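January, 6.40 in the morning

Slept badly again. The heating came on at four and I lay there listening to the pipes until I gave up and got dressed. Still dark when I went out to the landing to water the tomatoes, or what will be tomatoes. Two of the trays have come up and the third has done nothing. I suspect I sowed that one too deep.

Choir last night. Teresa Morais has moved me from second alto to tenor for the spring concert, on the grounds that there are only two tenors left and one of them is having his knee done. I said I would try it. The low notes are there, but I can't make them loud. Lefteris stood next to me and sang my line into my ear whenever I drifted, which helped, although by the end I was following him and not the page.

We spent most of the evening on the Hettiarachchi piece. It is 28 pages long and the middle section changes time every other bar. Annelies Maes had marked up her copy in three colours of pencil and it still went wrong at the same place each time, the bar after the long rest, where the altos come in early and pull everybody else in with them. Teresa made us clap it. Then she made us speak it. By nine we could get through without stopping, very slowly.

There was some talk afterwards about the concert programme. Oriana wants to keep the two folk songs from last year, because people know them. I would sooner drop one and have a shorter second half. The chairs in that church are hard and the last concert ran to 90 minutes before anyone got a break. I didn't say so, as Oriana had already put her coat on and I wanted to catch the bus. 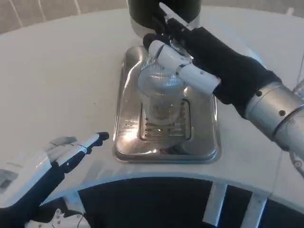

Missed the bus anyway and walked home along the canal. Cold but no wind. The towpath has been resurfaced as far as the second lock and it is much easier underfoot, though they have left the old bit past the bridge and I went into a puddle up to the ankle. Shoe is on the radiator with newspaper in it.

Letter from Trinidad Lozano on the mat when I got in. She has given up the flat and moved to Zamwood for good. She says the house is damp and the neighbours are kind. She has joined a choir there as well — sixteen people and a piano that needs tuning — and they are doing carols in the wrong month because they didn't manage to learn them in time. She wants me to come at Easter. I would like to. It depends on the fare, and on whether the concert is the weekend before or the weekend after, which Teresa has still not settled.

To do today: ring the dentist. Take the library books back, one is overdue. Copy out the tenor line in larger writing, as I can't read it from where I now have to stand. Sow another tray, half an inch deep this time.

Later, 9.15. Dentist rung, they can only do a morning. Tried the Hettiarachchi at the kitchen table with the wireless off. Got the bar after the rest right four times and then lost it. The bottom G is better before breakfast than after.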